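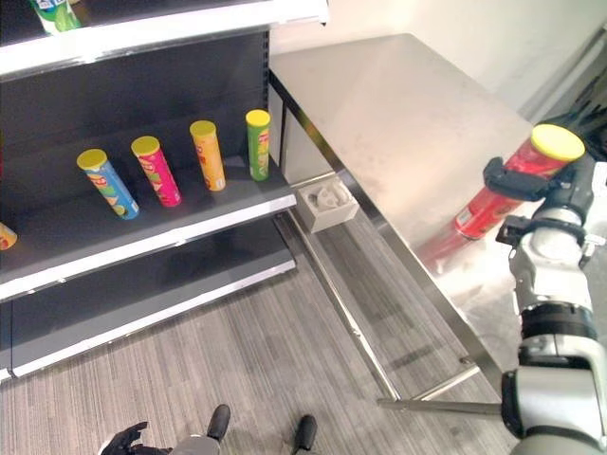
16 de enero de 2018. Pinza de dos dedos contra mano articulada, botes de patatas

Sigo sin creerme la hoja de Nosine. Dicen que la pinza de dos dedos «se adapta a cualquier envase de consumo» y lo ilustran con un bote cilíndrico rígido, el envase más agradecido que hay en un supermercado. Hoy he montado justo ese caso, el fácil, para tener una base antes de pasar a lo que de verdad nos preocupa. Si con botes ya hay dudas, lo de las bolsas lo dejamos.

Montaje

Estantería gris de tienda, con los botes de pie en la balda de en medio y la de abajo libre. Al lado, la mesa de acero. Brazo derecho con la pinza de dos dedos, izquierdo con la mano articulada negra. La tarea es coger un bote de la balda, llevarlo sobre la mesa, tumbarlo y volver a ponerlo de pie en su sitio. Controlador Starkside en los dos brazos, mismo límite de velocidad, misma cámara de cabeza. La moqueta se queda como está; ya discutimos en su día si afectaba a la base y no tengo ganas de repetirlo.

El bote rojo es el que usamos para las pruebas de giro. Los demás se quedan en la balda y hacen de estorbo, que es parte del asunto: una pinza que solo agarra cuando no hay vecinos no me sirve.

Pinza de dos dedos

Agarre lateral, a media altura, con las almohadillas negras de serie. Con fuerza 75 (la escala es la del controlador, no son newtons, que nadie copie este número en un informe) el bote sube bien y no patina en vertical. Al tumbarlo cambia la cosa. El contacto son dos líneas finas sobre un cilindro, y en cuanto el centro de masas no cae entre los dedos el bote cabecea. Se queda inclinado, con la tapa más alta que la base, y el controlador sigue informando de la orientación que él cree que tiene. No hay nada en la cadena que lo corrija. La cámara lo ve, pero el estimador de pose da el cilindro por solidario con la muñeca desde que se cierra la pinza.

Esto ya lo escribí en mayo con la pinza anterior y la respuesta fue que las almohadillas nuevas lo arreglaban. No lo arreglan. Reducen el deslizamiento a lo largo del eje y dejan el cabeceo casi igual. Digo casi porque no lo he medido como es debido, solo a ojo y con los registros de muñeca.

Subiendo la fuerza a 200 el cabeceo baja, pero el cartón empieza a ceder bajo los dedos. Para un almacén igual da lo mismo. Para reponer una balda que mira un cliente, un bote abollado es un fallo, y en la hoja de resultados lo voy a apuntar como fallo aunque el bote llegue a su sitio.

Lo bueno, que también lo hay: la pinza entra entre dos botes vecinos mejor de lo que yo esperaba. Los dedos son estrechos y el carenado de la muñeca se queda por fuera. He quitado el comentario de la semana pasada donde decía que iba a tirar toda la fila.

Mano articulada

Aquí venía con más esperanza y me voy con menos. Los dedos envuelven el bote y el cabeceo desaparece, eso es verdad y se nota a la primera. Pero para envolverlo hay que meter los dedos por detrás, y con la separación que hay en la balda no siempre caben. La apertura previa que trae el controlador es muy ancha. La he recortado a mano, y entonces el pulgar llega tarde y empuja el bote hacia el fondo antes de cerrarse.

Hay además un retardo entre la orden y el cierre. El registro marca 200 ms. No sé si es del bus o del filtro que metió Starkside en la última versión, que según las notas «suaviza el movimiento» sin decir cuánto. Pendiente de mirar con el filtro quitado, si es que se puede quitar.

Ciclos

La especificación de Barros pide 2000 ciclos sin intervención para dar por buena una pinza. Nosine anuncia 3000 en su web, sin decir con qué objeto, con qué fuerza ni qué entiende por intervención. Hasta que no lo aclaren, para mí ese número no existe. Propongo que nosotros llamemos intervención a cualquier cosa que obligue a acercarse: bote caído, bote abollado, bote devuelto fuera de su hueco, parada del controlador. Ya sé que así salen cifras feas.

Hoy no he hecho tanda larga. Sin corregir la pose después del agarre solo mediría la suerte.

Cámara

La mesa de acero da guerra. El bote rojo deja un reflejo en la superficie y el segmentador a ratos se lo queda como parte del objeto, con lo que la caja estimada crece hacia abajo. Con la pinza lejos de la mesa no pasa. Opciones: poner algo mate encima, o enseñarle al segmentador a no tragarse reflejos. Lo primero es hacer trampa, porque en Fisthorpe también tienen mesas de acero y nadie va a ponerles un mantel. Voto por lo segundo, aunque cueste más.

Las tapas amarillas, en cambio, van muy bien como referencia para la orientación. Demasiado bien. Sospecho que el estimador se apoya en ellas más de lo que debería y que con una tapa transparente se pierde. Hay que probarlo antes de enseñar nada.

Para la próxima

Repetir el giro agarrando más cerca de la tapa y luego más cerca de la base, misma fuerza, y comparar el cabeceo con los registros de muñeca.

Reestimar la pose con el bote ya en la pinza, aunque sea con un ajuste tosco del eje del cilindro.

Preguntar a Nosine por almohadillas en V. Si contestan que no hacen falta, imprimimos unas aquí.

Botes a medio llenar, con el contenido suelto. No espero nada bueno.

Pedir a Starkside el valor del filtro. Por escrito, que por teléfono ya me dieron dos distintos.

Mi impresión de hoy: para botes me quedaría con la pinza de dos dedos y otras almohadillas, y dejaría la mano para cuando alguien me enseñe una tarea en la que haga falta. Lo de «cualquier envase» sigue sin demostrarse.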